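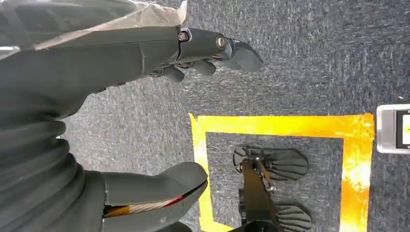
A robotic hand over the taped pick-up square at the Stirnance returns center.

Shares: 148 | Comments: 20

Stirnance has moved part of the parts-handling work at its returns center to robotic hands, the company said in a statement to employees. The change took effect in March and covers the first stage of sorting, in which used mechanical parts are picked up from a marked position on the floor and passed on for inspection.

The system was supplied by Tunel and is known inside the building as Mevudum. It is in use at 2 stations on the day shift. Stirnance said a third station may be added once the first have completed a full quarter of work, but that no decision has been made.

Under the previous arrangement, sorters knelt or bent to lift each part from the floor, turned it over to look for damage and placed it in a tray. The center handles about 600 parts in a normal shift. Employees had raised the matter of knee and back strain at several staff meetings, and the company named it as the main reason for the purchase.

No positions have been removed. Sorters assigned to the new stations now set out the parts, watch the hand at work and step in when a part is dropped or held badly. They also record the condition of each part, a task that used to belong to the inspection desk. Stirnance said these employees have been moved up one pay grade and have completed a training course paid for by the company.

"The work is easier on the body and harder on the attention," said Samuele Barbieri, who supervises the day shift. "People used to set their own pace. Now they are waiting on a machine for part of the hour and then dealing with three things at once. We have had to change when breaks are taken."

Breaks at the stations are now shorter and more frequent, and employees change places at midmorning and again after lunch. Barbieri said the schedule was drawn up with the sorters and would be looked at again before summer.

Some concerns remain. Employees have asked how the records kept by the system will be used, and whether the time a person takes to clear a stopped hand will count in yearly reviews. Stirnance said in its statement that the records are kept for maintenance only and will not be used to judge individual employees. A written policy is being prepared — staff representatives have asked to see it before any further stations open.

The inspection desk, which lost part of its duties under the change, will take on parts sent over from the Zuccaro warehouse. Those deliveries are expected to begin next month.

Employees with questions about training or shift changes may speak with their supervisor or write to the personnel office.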